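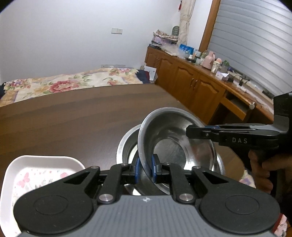 I have never believed in the one good bowl. Every kitchen article says to buy a single decent mixing bowl and be done with it, and every time I follow the advice I end up washing the thing halfway through a recipe. So I keep stainless steel ones, plural, and they live stacked, and the trouble with stacked steel is getting one off the other. You end up tilting the top bowl on its edge, with the other lying flat on the table underneath, and hoping the wood doesn't pay for it. Mine have the brushed circle in the middle that the shop called a "professional finish". I have my doubts. It looks nice when the light hits it.

Judit Vincze sent me a link to the Kesell nesting set last March. Six bowls, with lids, and a claim that they would "transform" my prep. I read the reviews for an evening and came away thinking that most of the people who wrote them had owned the bowls for a day. Lids warp. Rubber bottoms collect gunk in the groove. I passed.

The butterfly tray is another matter. White, raised edges, pink butterflies and little flowers all over the inside, and I would have told you I was too old for it. But a tray with an edge keeps flour and onion skins in one place, and I haven't found a plain one I like half as well. Margit Katona says it belongs at a child's tea party. Fine.

What I don't buy is the idea that any of this needs a system. I tried the Mevby drawer dividers and took them out after 11 days - the bowls didn't fit, and neither did anything else I use. Two bowls and a tray on a brown table will get me through most suppers. If the Kesell people want to send me a set to prove me wrong, I'll wash it by hand for a year and report back on the lids.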